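Writing a grip check that people will follow

Most cell rules I am handed were written by someone who has never had to clear a fault at the end of a shift. They say "ensure safe handling" and leave it there. I don't trust a rule unless I can fail it. If two people can look at the same gripper and disagree about whether it passes, the rule is decoration.

So this is how we write and run the check for small gears at the Cisneros bench. It takes 9 steps on the old Vorkitz sheet. I use fewer.
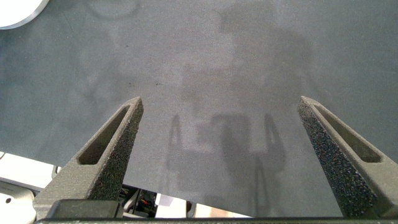 Skatamum, November

Start with the fingers open and nothing between them. Look at the gripping faces first, then at the surface they will be working over. Specks, swarf and stray bits get wiped off before the arm moves again. The old sheet said "area to be reasonably clean", and I have yet to meet anyone who thinks their own bench isn't.

Watch for shadows too. An arm that hangs over its own work darkens the very spot you want the camera to read. If you set your detection limits with the arm parked out of the way, set them again with it overhead. Sunel's setup notes skip this, and we lost a Wednesday to it.

Next, write down the opening before you close on anything. Use the number from the controller, not "wide". Ours is held in program 190 for these parts and 205 for the larger ones, and the two must never share a name.

Now close on the gear. Stop the program there, with the part held, and check it by eye against these points:

Both pads touch the gear, one on each side.
The end face can be seen in full, with no finger lying across it.
The bore is clear.
The gear has not tipped towards either finger.

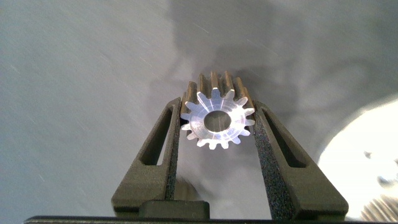
Gear held between the pads, end face and bore in view.

If any point fails, open and pick again. Do not nudge the gear straight with your hand while the fingers are closed. I know everyone does it. I also know what most people's risk assessment says about hands near a powered gripper, and a small gripper is still a powered gripper.

A word on force. Plenty of advice tells you to turn it up until the part stops slipping. I am not convinced. More force hides a worn pad for a few weeks — then you have a worn pad and marked teeth. Change the pad first, put the force back where it was, and try again.

Last, repeat the pick with a second person watching. Nayeli Carrillo does ours, mainly because she will say no. We ask for 2 clean picks in a row before the program is released, and I would happily argue that this is too few. Good picks one after the other tell you the setup works today. They tell you nothing about next month, so put the check on the calendar and sign it each time.

Keep the signed sheet by the cell. A copy on a shared drive will not be read by the person standing at the stop button.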